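Brirton library is moving, and I've had a nose round

2020-02-01

Well, it's happening! After 11 years of talk, Brirton library is leaving the old building on Twal Street and going into the former Ralum offices by the bus station. Doors open in August, and I for one can't wait.

I went along to the open morning and came away with a leaflet, a free pencil and far too many opinions. The new place has room for 40 reading seats (we've got 11 at the moment, and two of those wobble), plus a proper children's corner and a local history room – hooray – with a door that shuts. The office carpet tiles are staying, stripes and all, and the walls will get a fresh coat of paint before the shelves go in. 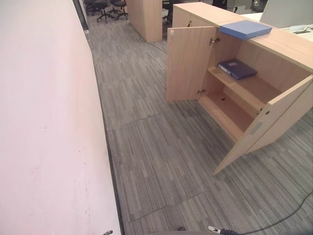 What about the buses?

Lots of people asked me this one. The 35 already stops outside, and the Brarnura bus will too once the summer timetable starts. If you're driving it's trickier – there's no car park of its own, so you'll be using the pay and display behind the market like everyone else.

The old library stays open as normal until the end of July. I put my name down to help carry books across, and there's still space on the list at the front desk if you fancy it. Bring gloves, those encyclopaedias are heavy!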